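Dwight Turcotte on Mugs, Glaze and Starting Over
12/26/19
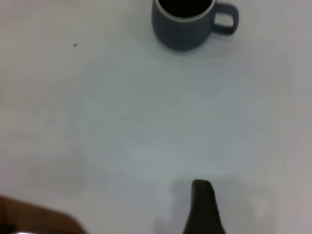 Dwight Turcotte sold 2,781 mugs in his first year at Cloutier, the pottery studio he opened in June with a loan and 2 used kilns. Before that he spent years in the office at Plisex. "I was tired of email," he says. He makes the mugs in several colors, and the dark slate gray with the pale rim is the one stores reorder. The finish is matte. He wanted a loop handle on the side with enough room for fingers. "My old mugs at home had handles you pinched," he says. "I hated that."

The pale rim took him most of a winter of testing, before the studio had a name. He threw out 68 test pieces. "The light glaze kept running down into the dark one. I changed the recipe, then I changed how long I held them in the bucket."

His next order is 600 mugs for Jirkel, a small chain of coffee shops. He has hired one helper for it and is looking at a third kiln.

Asked what he drinks from at work, Turcotte says it is usually one of the seconds. "The good ones get packed."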